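The Prompt Side

The Flernow seated 300 and had a fly floor of 40 lines, of which 2 were condemned. I ran the cue desk there for the whole of the last season. The grant was 3,000 short, so the desk was never replaced, and the cue lights were wired to a panel older than the building's fire certificate.

Cue 40 was the difficult one. It took the lights down, brought in the gauze and released the actor from the upstage mark. The three had to begin together. The manual allowed half a second of drift. I allowed none.

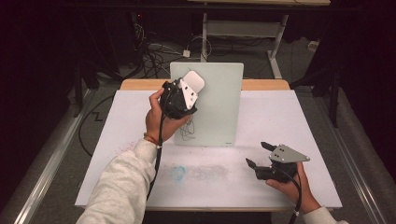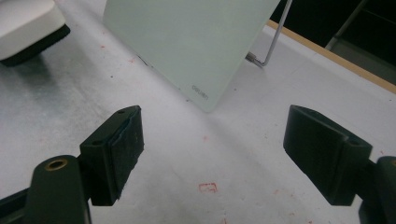

Black gripper parts in both pictures.

On the final night the red light for Cue 40 came on and the green did not follow. I checked the lamp, then the fuse, then the headset. The fly floor answered on the second call. They had seen green at their end and were already holding the rope.

I gave the word by voice. The lights went, the gauze came in, and the actor walked down through it to the front of the stage, where the script had nobody standing. She waited there for the length of a slow breath. Then she spoke her line to row A.

I entered it in the show report as follows: Cue 40, given verbally, on time. Actor off mark by four metres. No action required.

Then I switched off the panel, from left to right, and signed the sheet.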